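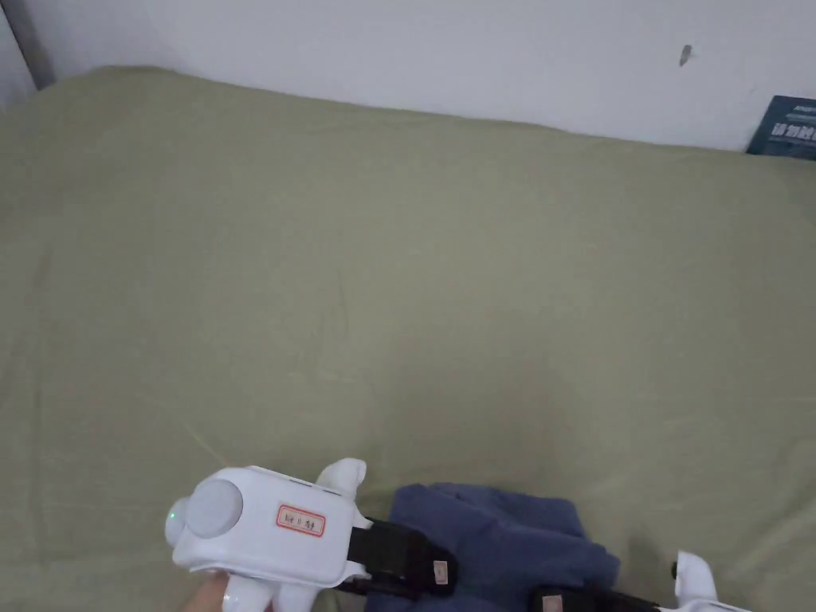 Unit 4: Tournament Structure and Stack Depth

Handout for the evening section, revised 1/21/22

Read this before the practice session. Bring a calculator or a phone that can do division. The homework from Unit 3 (pot odds) is assumed, and we won't go over it again in class.

4.1 Why structure comes first

Before you register for a tournament, find the structure sheet. It lists the starting stack, the length of each level, the blinds and antes, and how long late registration stays open. Two events with the same buy-in can play very differently. In the Uvard evening event, which we use for all the problems in this unit, levels are short and most of the field is playing under 30 big blinds by the first break. The Trivero deep stack starts everyone with far more chips and the blinds climb slowly. Hands you would fold in one are raises in the other.

4.2 Stack size in big blinds

Always convert chips to big blinds. Divide your stack by the current big blind.

Stack 16,500, blinds 250/500: 16,500 / 500 = 33 big blinds.

At 33 big blinds you can still open with a small raise, get called, and fold the flop without much damage. At 12 big blinds a standard raise and a fold costs you a sixth of your stack, so most of your playable hands become all-in or fold.

What counts in a hand is the effective stack, meaning the smaller of the two stacks involved. If you have 60 big blinds and the player in the big blind has 9, you are playing a 9 big blind hand against that player. Watch the stacks behind you before you raise. Students skip this step more than any other.

4.3 Cost per round

Add the small blind, the big blind and all the antes. That is what one trip around the table costs if you fold every hand. With a big blind ante the count is easier, because one player posts for the whole table and you pay it once per round.

Blinds 250/500, big blind ante 500: cost per round is 1,250. A stack of 16,500 lasts a little over 13 rounds, assuming the blinds don't go up. They will go up, so treat the number as a ceiling.

4.4 The bubble

The bubble is the stretch just before the paid places begin. Suppose a Kokero Series event has 504 entries and pays 63 places. With 66 players left, three more have to bust before everyone is in the money.

Points to know for the quiz:

Chips you lose are worth more than chips you win. Doubling your stack does not double your share of the prize pool.

Big stacks can raise often, mainly into medium stacks. A medium stack has the most to lose by calling.

Very short stacks are harder to push around. They may be forced in by the blinds within a few hands anyway – check where the button is.

Calling an all-in takes a stronger hand than making one. The player who moves in can win when everyone folds. The caller has to win at showdown.

4.5 Re-entry events

In a re-entry event, entries and players are different numbers. If the Pirihi Open lists 113 entries and 33 of them are re-entries, then 80 separate players took part. The prize pool is built from entries. Set a limit before play starts and write it down. For the course bankroll log the limit is 2 entries per event, counting the first.

4.6 Practice problems

1. You have 21,000 and the blinds are 300/600. How many big blinds is that? The blinds go to 400/800 at the next level. How many now?

2. Blinds are 500/1,000 with a big blind ante of 1,000. Find the cost per round and the number of rounds a stack of 40,000 will last.

3. You are on the button with 45 big blinds. The small blind has 8 and the big blind has 28. Give the effective stack against each.

4. An event has 504 entries at $50 each, with $5 of each buy-in kept as the fee. Find the prize pool.

Show your division for problems 1 and 2. Unit 5 covers heads-up play and final table deals, and the reading for it will be posted in March.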